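Chapter 8
Setting Up a Work Surface

Pull up a chair and look hard at the top of a table! Before any job begins, somebody has chosen where the work will happen, and that choice shapes everything after it. At the Milville workshops, beginners spend their first 30 minutes on the surface alone, and they love it (most of them, anyway).

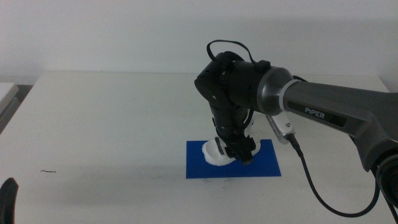

Figure 8.1 A blue mat marks out the work area on a white table.

Color does a lot for you. A pale piece stands out beautifully against a strong, dark background, and a mat gives your eye a border to work within. In this chapter you will lay out a station of your own, starting with the mat and moving outward. Keep your notes from Chapter 9 of the Skadine workbook close by.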